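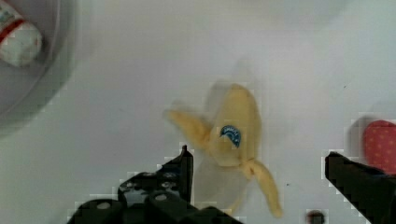
Huguette Hiebert asks why the second-floor kitchen got marked down for a fire extinguisher that is, in her words, "right there on the wall, where it has always been." It is right there on the wall. It is also behind the coat rack, and I had to move two parkas and an umbrella to read the tag. The mark stands.

13 April 2021
By the Zacharias House safety desk
Print this page | E-mail this page

SHARED KITCHEN WALK-THROUGH, SECOND FLOOR

Key: OK = leave it alone. FIX = do something by the next walk-through. NOW = should have been done already, and you know it.

Exits and floor

[OK] Door to hallway opens all the way.
[FIX] Door to back stairs opens most of the way. The recycling has opinions about the rest.
[OK] Exit sign lit.
[FIX] Mat by the sink curls at one corner. It was taped down in August and the tape has since moved on to a better job. Replace the mat.
[OK] No cords across the walkway. Thank you to whoever finally took the floor fan home.

Fire

[FIX] Extinguisher blocked (see above). Pressure gauge in the green, tag current.
[OK] Smoke alarm sounds when tested. It also sounds when bagels are tested.
[NOW] Dish towels hung over the range handle. There is a hook. It cost $2 and went up last spring, and the towels have yet to visit it.
[OK] Hood filter cleaned. The Cornora people did it and left a sticker with the date.

Electrical

[OK] GFCI outlets trip and reset at both ends of the counter.
[NOW] Space heater plugged into a power strip, power strip plugged into another power strip. I unplugged all of it and left a note. The note was gone by lunch but so was the heater, so we'll call it even.
[FIX] Cover plate cracked on outlet 169. I don't know why a building this size numbers its outlets as if it were an airport either.
[OK] Panel labeled. One breaker is labeled "Iltilik?" with the question mark. Allano Electric is coming to find out.

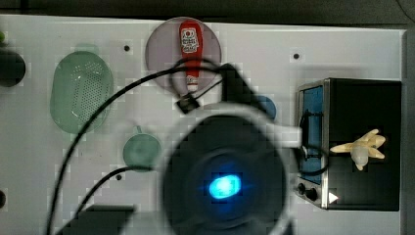
COUNTERTOP APPLIANCES

[OK] Toaster oven: cord and plug sound, door closes, timer shuts it off.
[FIX] Toaster oven crumb tray. Slides out, if you were wondering. Empty it weekly and let it cool first.
[OK] Microwave: door seal clean, turntable turns.
[FIX] Kettle lid doesn't latch. Pour slowly or bring in the spare from the first floor.
[OK] Coffee maker off when I arrived. I wrote this down twice.

Food and storage

[OK] Fridge thermometer reads 38.
[NOW] Unlabeled tub, top shelf, rear. I did not open it. Owner has until the end of the week, and then it goes, tub and all.
[FIX] Cleaning spray stored over the cereal. Move it under the sink with the rest.
[OK] Knives in the block.

Water

[OK] Hot tap set below scalding.
[FIX] Slow drip under the sink. The bucket is a fine bucket but it isn't a repair. Plumber quoted some $200, which is less than the cabinet floor will cost.

Comments on this report can go in the box by the mailroom or to the desk by e-mail. Anyone contesting a mark should bring the page with them. Huguette, the parkas are on your chair.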